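Der Wagen nach Botdale

Also, ich muss euch das mit dem Preisausschreiben erzählen, auch wenn Fedia meint, ich soll endlich Ruhe geben. Fedia ist meine Tante und findet grundsätzlich, dass ich Ruhe geben soll.

Im Juni hatte ich eine Karte ausgefüllt, so eine aus dem Supermarkt, zwischen Leergut und Kasse. Hauptgewinn: ein Wohnwagen der Marke Graltix! Ich war noch nie im Leben campen, ich habe Angst vor Ohrenkneifern und schlafe nur bei offenem Fenster, aber der Stift hing nun mal da an seiner Schnur. Dann kam der Winter, und dann kam ein Brief. Ich hatte gewonnen. Abzuholen sei der Wagen in Botdale, bei einer Firma Claeys, werktags bis vier.

Botdale liegt 612 Kilometer von meinem Küchentisch entfernt. Ich weiß das so genau, weil ich es Fedia vorgelesen habe und sie die Zahl jetzt bei jedem Geburtstag aufsagt.

Ich bin trotzdem gefahren (mit Fedias Auto, meins hat keine Kupplung für Anhänger, und bei Fedias Auto war ich mir auch nur halb sicher). Neben mir saß Folke Åberg aus dem zweiten Stock, der behauptet hatte, er könne rückwärts einparken mit allem, was Räder hat. Folke aß sechs Stunden lang Lakritz und sagte den Verkehrsfunk eine Sekunde vor dem Radio an. Er lag oft richtig, das war das Unheimliche.

In Botdale regnete es quer. Der Mann bei Claeys trug Hausschuhe und führte uns um die Halle herum, und da stand er: beige, ein bisschen schief, mit Gardinen. Drinnen roch es nach Apfel. Folke machte jede Klappe auf und wieder zu. In der letzten lag ein Schulheft, vollgeschrieben, alles Abfahrten und Ankünfte, und auf der ersten Seite stand in Schönschrift: Bitte weiterführen.

Das ist doch kein Neuwagen, sagte ich.

Der Mann schaute auf seine Hausschuhe. Vom Neuwagen habe in dem Brief nichts gestanden.

Wir haben das Heft auf der Rückfahrt gelesen, das heißt, Folke hat gelesen und ich bin gefahren, achtzig, immer schön rechts. Eine Frau hatte angefangen, dann kam eine andere Schrift, dann eine dritte. Bei einem Eintrag stand bloß: Meer. Bei einem anderen: Streit, danach Pfannkuchen. Ich musste auf einen Parkplatz raus und kurz so tun, als ob ich die Kupplung prüfe. 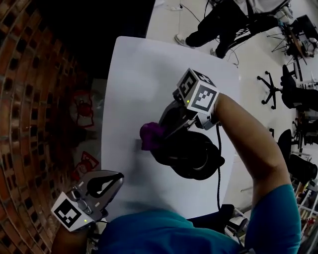

Und du willst ihn verkaufen, fragte Folke, nachdem wir schon wieder auf der Autobahn waren, wo doch noch fast das halbe Heft leer ist?

Ich sagte, ich müsse erst mal heil nach Hause kommen. Er sagte, dann solle ich das wenigstens eintragen. Also schrieb er es hin, mit meinem Kugelschreiber und seiner furchtbaren Schrift, beim Tanken: Botdale ab, Regen, Lakritz alle.

Der Wagen steht jetzt vor Fedias Garage. Sie hat schon zweimal drin geschlafen, angeblich wegen der Heizung im Haus. Gestern habe ich nachgesehen, und unter Folkes Zeile stand in ihrer steilen Schrift noch eine: Garage, zwei Nächte, Matratze gut. Für Ostern hat sie mir einen Zettel an die Tür geklebt, ich soll Wasser auffüllen und Folke Bescheid sagen.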